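Préhension, module 3 : comparer des pinces à main sur du petit emballage
Notes de cours, juillet, par Beverley Cheetham

Bon, on reprend là où on s'était arrêtés, c'est-à-dire au moment où je râlais contre les cubes en mousse. Tout le monde teste ses pinces avec des cubes, moi la première, et tout le monde obtient de très bons chiffres ! Puis on passe à un sachet souple avec les bouts dentelés et tout s'écroule. Pour ce module je travaille donc avec des friandises emballées : sachets plats, papillotes, emballages brillants, transparents, opaques, longs, minuscules. Une table, une nappe, une boîte en carton à bords bas, et on y va.

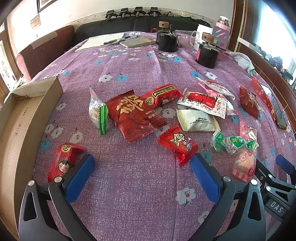

Beverley Cheetham, vous ne comparez pas vraiment des pinces si la personne qui les tient change en cours de route, m'a écrit Zulow sur le forum du cours, et la remarque est juste. La main corrige énormément. Quelqu'un d'habitué incline le poignet avant même d'y penser, et on attribue ça à la forme des doigts. Donc, règle pour vos comptes rendus : une même personne fait toute la série avec la pince A, puis toute la série avec la pince B, et le lendemain on inverse l'ordre. Oui, c'est long. Sur la campagne Ernovness nous avions 870 prises, j'en ai jeté presque 600 parce que je n'avais pas noté qui tenait quoi (je m'en veux encore).

Ce que je regarde en premier, ce sont les patins. Un patin texturé accroche bien le plastique froissé, mais sur un sachet tendu il peut glisser d'un coup. Essayez toujours de prendre le sachet par le bord soudé, puis par le milieu, et notez les deux séparément. Pour les papillotes, même chose : par le bout torsadé ou par le corps, ce sont deux tâches différentes !

Ensuite vient l'ouverture. Des doigts très écartés, c'est confortable au-dessus d'une table dégagée et nettement moins quand il faut descendre le long d'une paroi. D'où la boîte.

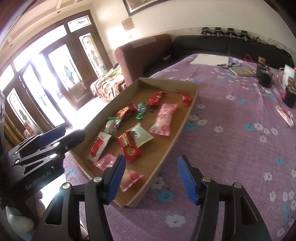 Avec des bords bas, le doigt extérieur touche le carton avant que l'autre n'arrive au contact, et on a tendance à pousser la boîte sans s'en rendre compte. Ne la scotchez pas tout de suite, faites d'abord 6 essais libres et mesurez de combien elle a bougé. Chez Jendlow on la fixait d'office, et on passait complètement à côté du problème.

Côté caméra, deux choses à vérifier avant de lancer la série : que les deux patins restent dans le champ quand la pince est grande ouverte, et que la fenêtre ne crame pas l'arrière-plan. Un emballage brillant à contre-jour devient illisible, et là votre détection vous racontera n'importe quoi. Moi je commence vers 9 h et je refais un contrôle d'exposition à chaque pause.

À rendre : votre tableau de prises, la fiche de réglage et une demi-page sur l'objet qui vous a le plus énervés.

À lire aussi
Module 2 : choisir un patin, texture et usure
Fiche pratique : le protocole Bainbridge pour objets souples
Module 4 : deux pinces, une seule boîte

Contact : secrétariat du cours | © Beverley Cheetham | Haut de page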